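Landlord says my sublet needs "table settings for inspection." Is that a thing?

Posted in Renting & Roommates, Jandholm board
3,068 views

I rent a furnished one-bedroom in the Clurkar building and I'm going home for two months starting in October. The management company, Bisgaard, allows sublets, which I thought was decent of them until I got the packet. It runs to 70 pages. Page 41 says every item on the furnishings inventory has to be "present and displayed in customary use" when they come by to approve the handover.

The inventory lists one serving tray, one placemat, plates, flatware, a shower curtain and a "decorative bowl (fruit)." I have never seen the bowl. I don't know if the fruit is included. 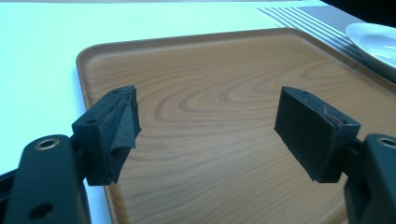
They also want a fee of $459, half of it refundable if nothing is missing. When I called to ask what customary use meant for a shower curtain, the guy said "hung." Fair enough. But do I really have to lay out dinner for a property manager? And can they keep my money over a bowl I never had?

clurkar_4th_floor

pipewrench_dad
Just set the table. Takes two minutes. I've fought landlords over smaller stuff and all I ever won was a worse parking spot.

tenant_of_the_year
I did a Bisgaard sublet last spring, so here is how it went for me.

The "displayed" part means they want to check things off without opening your cabinets. My inspector spent four minutes in the whole apartment, two of them looking at his phone. I had put out one of each thing on the kitchen table and stacked the rest on the counter, and he was fine with it. He did ask me to turn on every burner. 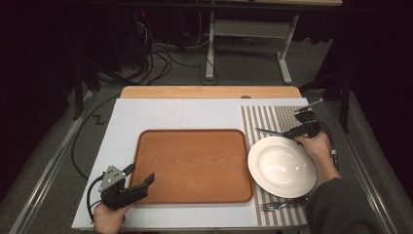
MISSING ITEMS

This is where you need to be careful. Find the move-in checklist you signed. If the bowl isn't on it, email them a copy now, before the inspection, and ask them to correct the inventory in writing. Don't do it by phone. The phone people at Bisgaard are lovely and remember nothing.

If the bowl is on it and you signed anyway (I did this with a toaster), buy a bowl. Mine would have been a $100 deduction for a toaster that sells for a quarter of that. I got one at the thrift store on the Triruvora road and it passed without a word. It didn't even toast.

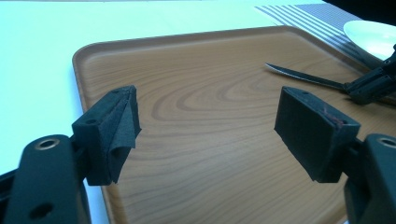

DEPOSITS AND FEES

Ask them which clause in your lease covers the fee. The packet isn't the lease, whatever its weight suggests. Some places limit what a landlord can charge for a sublet, so call the city tenant line before you pay, and get a receipt that says which half is refundable. I got mine back in five weeks, after three emails, the last of which was not my best writing.

Take dated photos of every room the morning you leave, and have your subletter sign a copy of the inventory too. Otherwise you're the one on the hook when a fork walks off.

clurkar_4th_floor
Found the checklist. No bowl on it, but apparently I signed for two shower curtains. Emailing them tonight.

pipewrench_dad
Hang both.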